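## 4. What we mean by a clean bench

I'd planned to get through this section in a couple of paragraphs, and it's now the longest bit of the paper, so bear with me. The trouble started with the word "clean". Our diary sheets asked people to tick a box when they had left their bench clean, and for the first few weeks I typed those ticks into the spreadsheet quite happily. Then Urszula Kurek came round with me on one of the room visits, looked at a bench that had been ticked an hour before, and asked me what I thought the box was for. I didn't have a good answer (I mumbled something about "normal use", which she wrote down, and which has been quoted back to me ever since).

So let me set out what we had. There were 26 benches in nine rooms, all shared, and by the time we stopped collecting sheets in April we had 813 entries. Each entry gave the bench, the start and finish of the session, what the person had been doing in their own words, and the tick. There was a line at the bottom for remarks. Most people left it blank. Faizal Menon filled it in every single time, often up the margin as well, and I'm grateful to him because a good half of what follows began as something he'd scribbled.

### 4.1 Tidy first, wiped later (if at all)

The main thing I learnt is that people do two jobs at the end of a session and only think of them as one. They put things away, and they wipe down. Putting away is the one that gets done! Tools go back on the rack, cables get coiled or at least pushed into a heap, boxes go under the bench. Then they stand back, the top looks bare, and the tick goes in. Wiping needs a cloth, and the cloth is somewhere else.

I don't say this to scold anyone. I did exactly the same on my own bench for years, and when Przemysław Kwiatkowski inspected it for the pilot he found pencil shavings, a dab of old glue and a fair amount of biscuit. I had ticked the box that morning.

What we started calling "small leavings" are whatever stays on the top after the putting away: crumbs, dust, filings, shavings, dried drips, the little rubbery rolls that come off an eraser. We argued for a long time over whether to split them up by what they were made of, and in the end we gave up on that. You can't tell a biscuit crumb from a fleck of dried varnish by looking, not reliably, and I wasn't about to ask anybody to taste one. We went by size, spread and colour against the top instead, which at least two people can agree on while standing next to each other.

Colour against the top matters far more than I'd guessed. On a dark bench small leavings simply vanish, and people working there told us, quite truthfully as far as they could see, that it was spotless. On a white top the same handful of bits looks dreadful. Figure 3 gives an idea of the sort of thing I mean: small brown specks and streaks in short rows on a white surface, with a few more flecks scattered away from the main patch. I'd call it crumbs or dried residue and go no further than that. It's a small patch, and on a black top I doubt I'd have stopped for it.

**Figure 3.** Small brown specks and streaks on a white work surface, with the room beyond.

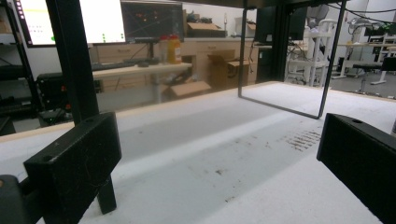

Once we'd noticed the business with colour we went back through the remarks and found that complaints about other people's mess came overwhelmingly from those on pale benches. Danuta Szewczyk had been saying this for ages. She'd worked at a white top in one of the Bruvier rooms and then moved to a dark one down the corridor, and she told us her neighbours had "got much cleaner overnight". Same neighbours, same biscuits.

### 4.2 Edges, corners and things with legs

The second lesson was about where the bits end up. I'd expected the middle of the bench to be worst, as that's where the work goes on. In practice the middle gets swept by sleeves all day long. Anything light is pushed outwards until it meets something that won't move: a raised lip, the foot of a stand, a post, a clamp that's been there since before anyone can remember. Nnamdi Sani calls these places "harbours" and I've pinched the word for our scoring sheet.

Harbours are awkward to wipe. A cloth goes round them in a curve and leaves a neat little bank of dust on the far side (do try it at home with a lamp on a shelf). Surface texture plays its part too. On a smooth hard top one pass with a damp cloth was normally plenty. On anything soft or slightly rough the same pass tended to press the bits in or smear them, and a dry brush did better. We tried the Himine hand brush and the Öberg one, and I couldn't tell you which was which with my eyes shut. Both were fine. Whichever one had been left hanging on the bench itself got used, and the one in the cupboard stayed in the cupboard.

### 4.3 How we scored it in the end

We dropped the single tick and gave each bench a score from 0 to 3. Nought means nothing to be seen at arm's length in ordinary room light. One is a few stray flecks. Two is a patch you'd want to deal with before putting down paper. Three is anything you'd put your elbow in and mind. Urszula and I scored the same benches separately, without peeking, and where we differed it was nearly always between one and two. I'm the softer marker.

The new sheets, which we named Kukel sheets after the pad they're printed on, also have separate boxes for "put away" and "wiped". A few people grumbled at the extra box. Faizal asked for a third one, for the floor, and we've put that off until the next round.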